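Notes on Keeping a Household Archive

2025-09-07

Readers of this site have asked how the Tomar family papers are now arranged. The collection came to me in March and consists of 402 letters, 16 account books and a quantity of loose receipts from the Sachdeva shop.

Letters are filed by sender, then by year. Where a letter carries no date, it is placed at the back of the sender's folder with a pencil note. Bimla Solanki has read the older correspondence and has corrected several names that I had entered wrongly in the index.

The account books remain in their original order. Two have damaged spines and are stored flat. Receipts will be sorted by color of paper, as the shop changed its stock each year and few of the slips are dated.

Requests for copies may be sent through the contact page. Relatives are asked to state the name of the sender and, where known, the town.

Sunita Tomar 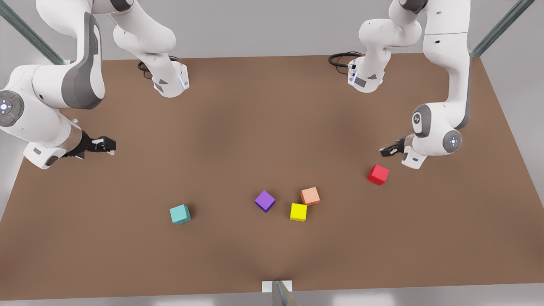
Small colored cubes on a brown tabletop, computer rendering.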